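Noswood Snack Hut: the gallery

Gallery home > Huts and kiosks > Noswood
Showing 1 album. Last added to Aug 19, 2022.

The Noswood hut sits at the far end of the Clarkholm car park, between the recycling and a hedge. It has a hatch, a sink, a hotplate with 2 settings (off and furious) and a great deal of chipboard-type cladding that Tõnu Petrauskas got cheaply and then refused to paint. He says it has character. It certainly has splinters.

Most of the pictures went to the parish newsletter and have not come back, so for several entries you get the caption only. Raimonds Grīnberga has promised to scan the prints. He promised in January too.

The hatch
Opens outwards and upwards, held by a broom handle. The proper stay is on order from Luik. The broom handle has been in post for 6 years and has never asked for a rise.

The menu board
Sausage in a roll, egg in a roll, sausage and egg in a roll. Soup was added once and caused a queue. The "g" in egg is a replacement and comes from a different alphabet.

The hotplate
A Horkatow, second-hand, serial number ending 1562 if anyone has the manual. The left side is for onions. The right side is also for onions, but you have to watch them.

The roll drawer
Sticks in damp weather. Lift, pull, swear, pull. Holds 33 rolls, or 32 and somebody's gloves.

The counter flap
Replaced after the incident with the tea urn. Raimonds cut the new one a finger's width too long and planed it down on the spot, so a few early customers had shavings with their egg. Two of them came back.

The shelf of mugs
Staff only. The chipped one is Tõnu's and the one with the tractor is also Tõnu's. Visitors may have whatever is left, provided they wash it.

The sauce corner
Red and yellow, hung nose down in a chrome wire holder, with the bare board behind. Hanging them this way was Tõnu's idea, and it put an end to the thumping of bottle bottoms at busy times. Brown sauce has applied for a place and is on the waiting list.
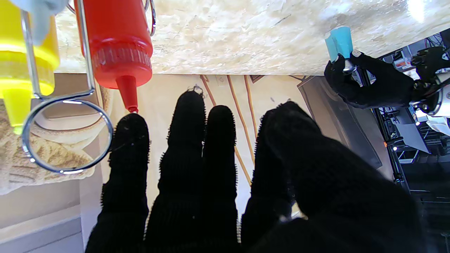 The back step
Where breaks are taken. Gets the sun until two, then the shadow of the bottle bank. The cushion is from Raimonds's old caravan and smells of it.

The price list
Laminated, then altered in pen, then laminated again. Please go by the outermost layer.

Prints can be ordered at the hatch during opening hours. Matt or gloss, but expect onion with either.

Back to Huts and kiosks | Next album: Clarkholm bus shelters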